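4.2 Open-day demonstration

The second part of the study took place in April, during the public open day at the Stokedico building. Visitors came through the simulation room in small groups and spent 10 minutes at each station. Ours was the tabletop station, where the Duline simulator ran on a wall screen and a member of the team took instructions from the group. There were 108 visitors in total. We did not select them in any way, and children were allowed to take part if an adult was with them.

Each group was first shown the simulated workspace with the arm at rest. The presenter, Mohandas Palaniappan, named the arm and the cabinet and then asked the group to choose a task in their own words. He did not suggest any objects. The request was typed in as spoken, and the policy described in Section 3 was run on it once. If the run failed, the group could reword the request and try a second time. The layout in Figure 4 was one of 9 prepared for the day.

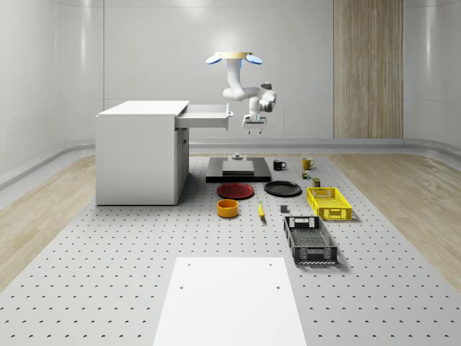
Figure 4. Simulated tabletop workspace used at the open day, with the cabinet drawer open and both crates empty.

Most first requests were about putting something away. Visitors asked for the banana to go in a crate, or for a mug to go in the drawer, and they often left out which crate or which mug they meant. In the lab sessions with Zurnska staff (Section 4.1) this was rare, as those users had worked with the object list before. The open-day groups tended to point at the screen and say "that one," and the presenter then had to ask for a color. We kept the first wording in the log and marked the added color as a correction.

The bowl and the red plate caused the most discussion. In this layout they sit close together, and visitors did not agree on whether "clear the dishes" should cover the mugs as well. We scored such requests against the reading given by the person who had made them — the rest of the group was not asked.

Two points about the setting should be kept in mind. The room was noisy, and some requests had to be repeated before they could be typed. Groups also watched the end of the session before theirs, so later wordings may have been shaped by earlier ones. Prendergast, who ran the door, let the next group in only after the scene had been reset, but the screen could be seen from the hallway.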